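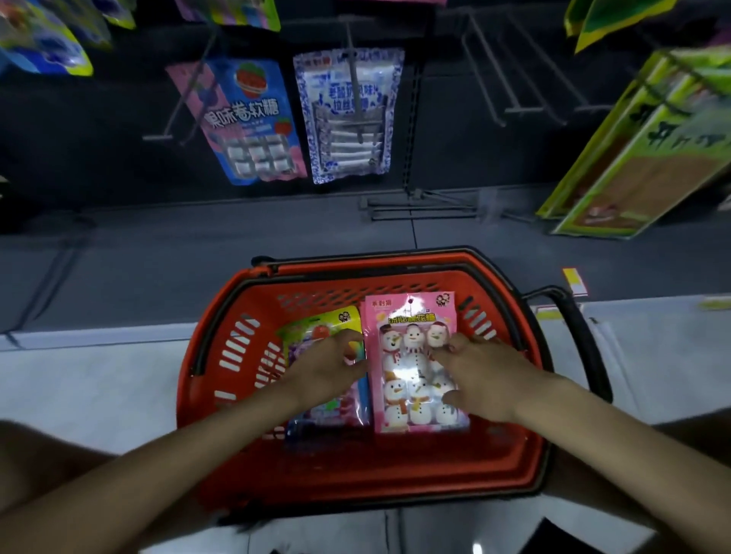

Most of the work in teaching a robot to pack a shopping basket happens before any robot gets involved, and I learned that the slow way. I spent most of January trying to get our arm at Grekside to lay soft bags flat in a basket, and my demos were terrible because my hands were terrible. I grabbed, I dropped, I moved on. What you want is the kind of placing where both hands stay with the bag until it's lying how you want it, like the pink snowman marshmallows going into the basket with one hand on the left edge and the other spread over the upper right. A person does that without a thought. A robot copying you needs to get it from you every single time!

So, my routine. I'm using the Hurker gloves for recording and the Flultitz handsets for driving the arms remotely, but any pair will do.

Start with the basket on the floor or on something low. Stand where the whole basket is in view of your head camera and look down before you reach. If your chin comes up halfway through, you've recorded a lovely clip of a shelf.

Take one bag at a time. Pinch near the edge, carry it over the rim (go higher than feels natural, the arm will clip the handle otherwise), and lower it until it touches the bottom. Then wait a beat. I count to two in my head.

Now the arranging. Keep one hand still and let the other one do the sliding. When I moved both at once my policy came out all jittery, and it took me ages to work out why. Press with flat fingers on soft candy, not fingertips, or the grippers will learn to poke.

Second bag goes beside the first. Some overlap is fine, but nudge it into place slowly. Shiny packaging throws glare, so vary where you stand a little between takes.

I do 9 takes, then stretch, then 9 more. My last batch was 27 and I threw out the ones where I'd hesitated with a bag in the air. Please throw yours out too, even when it hurts.

Once the hand recordings look calm, switch to remote control and do the same moves through the arms. It'll feel like wearing oven mitts. Go at half your normal speed, and keep the order of moves exactly as you did it by hand. I mix both sets for training, then test with bags the robot hasn't met yet (jelly is evil, you've been warned).

Comments (3)

Mehrangiz Mohammadi
The one-hand-still thing fixed our wobble, thank you! Do you label the pause as its own step?

Figueroa
We do 69 takes per item and I'm jealous of your wrists. Do you start with the bag already in hand or hanging on the peg?

Author
@Mehrangiz no, I leave it inside the placing step. @Figueroa on the peg, always, so the reach gets recorded too.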